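Latov, the tabletop arm: setup and upkeep pictures
Gurville workshop pages, February 2023

Hello again! A few of you asked for more about how I keep Latov going, so this page is three pictures and a lot of talking between them (you know how I am). Latov is my servo arm with a two-fingered gripper. It sits at one end of a table and moves little red cubes between a plate and a bucket, and I spend a good deal more time with a screwdriver in my hand than watching it do that. I don't mind at all. I like the fiddly part.

The job stays the same on purpose. Plate, bucket, cubes, blue cloth. If I keep all of that boring then anything odd that happens is coming from the arm, and I can go looking for it. When I first put it together I kept changing the job every evening because it was fun, and then the elbow started sagging and I couldn't have told you whether it was the arm or me.

So, the order I do things in when I set up for a session. Base first. The mounting plate gets checked before anything is powered, and by checked I mean I take hold of the upright part and try to rock it, gently, and watch the plate and not the arm. Any play down there gets multiplied all the way out to the fingertips. I once lost a whole afternoon to a wrist problem that was one base screw a half turn out. Then I go up the joints one at a time with the power off, moving each by hand and feeling for gritty spots. Servo gears tell you a lot through your fingers. A good one feels like stirring thick honey, a bad one feels like there's a grain of sand in the honey, and you'll know it right away once you've felt it.

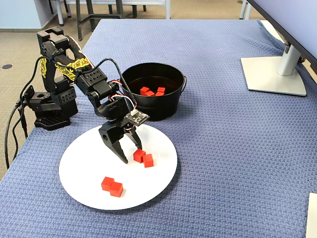

Wires come next, and wires are where most of my trouble has come from, easily. The leads have to have enough slack to get around each joint at full bend, but if you're generous with it the loop gets big and floppy and sooner or later something catches it. My habit is to put the arm by hand into its most stretched position, set the slack there with a finger's width to spare, then fold it up completely and see where the extra goes. If the extra bulges toward the gripper I redo it. If it bulges outward I leave it alone. I don't tie anything tight at the joints anymore, because a lead that can't slide a little gets bent in exactly the same place every single cycle and the copper gives up inside the insulation, where you can't see it. That was the mystery twitch from last June, for anybody who remembers me going on about it!

The way I found that one, by the way, was embarrassingly simple. I ran the shoulder slowly back and forth and wiggled each lead between finger and thumb, starting from the base end. Got to the elbow loop and the whole forearm jumped. New lead, ten minutes, done. I had already swapped a perfectly good servo by then. It's in the spares drawer with an apology note on it.

The thick cables that go off the edge of the table by the base are a separate matter. Their weight pulls on the connectors a little all day long, and I didn't take that seriously until a plug worked itself halfway out during a run. Now I push every connector home before I start and again at the halfway point. I know I should fit proper strain relief back there. It's on the list, it has been on the list for a long time, please don't write in about it (you will, I know you will).

On to calibration. I use a Braltier controller, which I picked because a friend had one going spare and I've grown fond of it. For every joint I keep two readings in a notebook, the raw position at home and the raw position at full reach. The elbow is the one I watch. At home it should read 1,208, and at full reach over the plate it should read 1,583. If home is right and reach is off, I look for something dragging, usually a wire. If both have moved by the same amount then the horn has slipped a tooth on the spline and I have to take the bracket off, line it up again and put it back. I've done that enough that I could do it in the dark, though the little screws would disagree.

Don't fix a slipped horn in software. I did that for a while, just typed in an offset and went on my merry way, and it worked fine until the joint ran out of travel at one end and started pushing against its own bracket. You could hear it humming. A servo that hums while standing still is getting warm, and a warm one doesn't stay healthy for long, so now the rule is hands on the hardware first and the offset stays at zero.

Then the gripper. Both fingers are black with a row of little holes along them, and the alignment matters more than the squeeze. I close them slowly on nothing and look at how the tips meet. If one arrives early the cube gets shoved sideways before the other finger shows up, and on a plate it slides beautifully, right away from you. I loosen the early finger, nudge it, snug it down, try again. Usually takes three goes. I wipe the inside faces with a barely damp cloth as well, because cubes leave a bit of something behind (finger grease, mine, if we're being fair about it) and a slick face needs more squeeze to hold the same cube.

The bucket is the tougher test. On the plate the fingers have all the room they want. Going over a rim and down inside, any lean in the wrist shows up at once, and you get that horrible little tick of plastic on metal. When I hear it I stop and check the wrist screws before trying again.

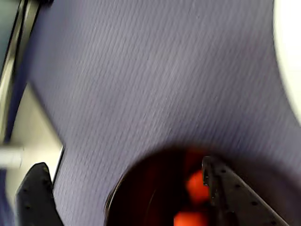
Gripper close up, right finger reaching into the dark opening and the left one hanging back.

My depth setting for the bucket is deliberately shy. I start with the fingers stopping well above the bottom and bring them down in small steps until they take hold of a cube without touching the floor of the bucket. If the tips press on the bottom, the load goes straight up through the wrist into the elbow, and the elbow is doing most of the heavy work already, poor thing. After any finger adjustment I do the depth again from scratch. It's dull, I put music on.

Oh, and the small circuit board on the wrist! Leave it a bit of breathing room when you route the thin wires. I had one of those wires lying across a screw head for weeks, and the insulation got a flat shiny patch on it. Nothing had gone wrong yet, but I moved it and put a tiny dab of tape there, and these days I look at that spot every time I do the wrist screws.

Once everything's tight I run 60 slow cycles. I stay in the room for those, with one hand near the switch, and I listen more than I look. The sound should be the same on the last cycle as on the first. When it's over I switch off, wait a minute, and touch each servo case with the back of a finger. The shoulder and the elbow are always warmest. If the wrist is the warm one, something in the gripper is binding and I go back to the fingers.

For tools I'm pretty plain. A couple of good small screwdrivers, one hex key that I guard with my life, tweezers, tape, a soft brush for the dust that collects in all those round holes in the brackets, and a blob of Nautiyal threadlock for the screws that go into metal. Only the metal ones! It's unkind to some plastics, and I have a cracked bracket on the shelf that will back me up on that. Plastic threads get a new screw if they loosen twice, and if they loosen a third time the bracket gets replaced.

How often? The connectors and the base get done every time. Fingers whenever the arm starts missing. The full go-through with the notebook and every joint happens after 6 sessions, and I've stopped stretching it any longer than that, since the elbow always seems to know when I've skipped one.

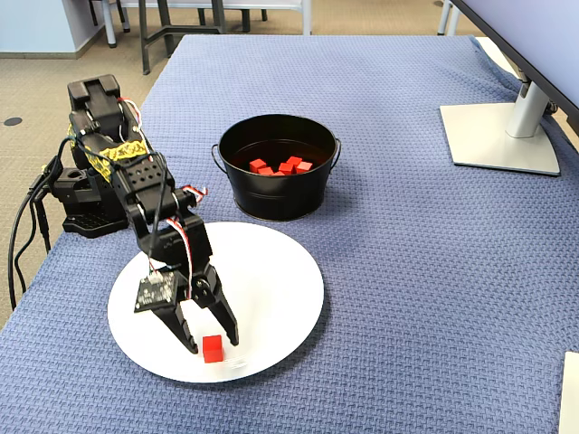

Shanti Chauhan wrote in to say that she marks every screw head with a thin line of paint pen running onto the bracket, so one look tells her which have turned, and she wondered why I'm still going around testing them all with a driver. She also takes her home reading twice, once coming down into position and once coming up, and writes down the gap between the two, because a growing gap means worn gears well before you can feel anything by hand.

Well, I've bought a paint pen. White, fine tip. I did the base and the elbow last night and ran out of patience at the wrist, where the screws are tiny and my hands are not. The two-way reading I tried right away, and the elbow does have a gap, a small one, so there's a new column in the notebook and I'll be keeping an eye on it. If it widens I'll swap the gear set and put up pictures of the insides, which I've been wanting an excuse to do anyway!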